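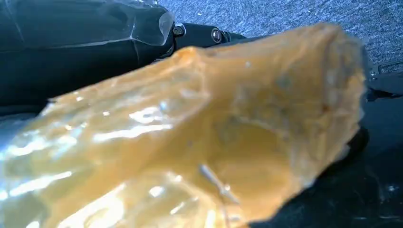
A piece of amber-colored material up close, with the black gripper behind it.

Call for participants: a shared workshop arm that picks up odd-shaped things

Flitex is a shared workshop on the ground floor of the old Räsänen building. We are looking for 6 people to join a robot arm build that is already under way. The work is unpaid, evenings mostly, and starts in September 2018. Members and non-members can both apply.

About the build

The project is called Ullia. It is a tabletop arm with a two-finger gripper, put together from parts we bought, printed or cut ourselves. It sits on a bench in the back half of the workshop and runs off an ordinary desktop computer.

The goal is simple to state. We want the arm to pick up a lump of something with no flat sides, turn it, and put it down in a tray without dropping it or marking it. Boxes and cans are easy enough with the present fingers. Rough stones, lumps of resin and broken castings are hard. They roll, they have no obvious place to grab, and the see-through ones throw glare into the wrist camera, so the software loses the outline.

We keep a log of every pick we try. It stands at 2,981 attempts. Of those, 174 were with clear or half-clear pieces, and that is the part of the log we most need to grow.

What we need people for

Gripper hardware. Redesigning the finger pads, trying different rubbers and foams, and keeping the bolts tight. The current pads wear through faster than we would like. You should be comfortable with hex keys, a drill press and calipers. CAD is useful but we can teach the basics.

Camera and lighting. Finding a light setup that cuts down on white glare from shiny surfaces. We have tried one diffuser made from drafting film and have not tried polarizing filters at all. Someone who does product photography as a hobby would fit well here.

Software. The code is Python with a small amount of C++ on the motor side. It works but it has been written by several people and looks it. We want someone to clean up the grasp planner and someone else to write tests.

Running trials. Placing pieces, starting the pick, writing down the result, resetting. This takes patience and no technical background. Two of the open places are for this.

Notes and parts. Keeping the build notes readable and the parts list up to date. One place. It can be combined with running trials if you have the time.

What we ask

One evening a week through the end of May. If you miss a week, say so on the mailing list. If you miss a month we will offer your place to someone on the waiting list.

You must be 16 or older. Anyone under 18 needs a signed form from a parent or guardian.

Everyone does the workshop safety session before touching the arm. It takes one evening and covers the stop button, the pinch points at the wrist and elbow, and how to power down before changing a finger. Safety glasses are on the hook by the door. Tie back long hair and leave rings and loose sleeves out of it.

What you get

Use of the benches, hand tools and printers on project nights at no charge. Filament and fasteners for the build are paid for. If you are not a member, there is a one-time fee of $20 to cover your door key, returned when you hand the key back.

The design files and the log will be put up for anyone to use under the project name Udia, which is what we call the public version. Everyone who works on it is listed there unless they ask not to be.

There is no pay and no travel money. We can write a short letter saying what you worked on if you need one for school or a job.

Getting here

The entrance is on the yard side, up the ramp. There is a freight elevator but you will not need it. Bike racks are next to the ramp. Parking in the yard is for loading only. The restroom on our floor is wheelchair accessible and the arm bench can be lowered.

How to apply

Send a message through the contact form on the Flitex page with "Ullia build" in the subject line. Tell us:

Which of the jobs above you want, and a second choice
Which evenings you can make
Anything you have built or fixed, large or small
Whether you are a member already

A few lines is enough. Please don't send a resume. We will write back to everyone, and we will ask you to come in for one project night before either side decides.

Places are filled as people apply. Once a job is taken it will be marked as filled on this page. If you have pieces of rock, resin or glass slag you could lend for trials, fist-sized or a little smaller, use the same form and write "pieces" in the subject line. Label anything you want returned.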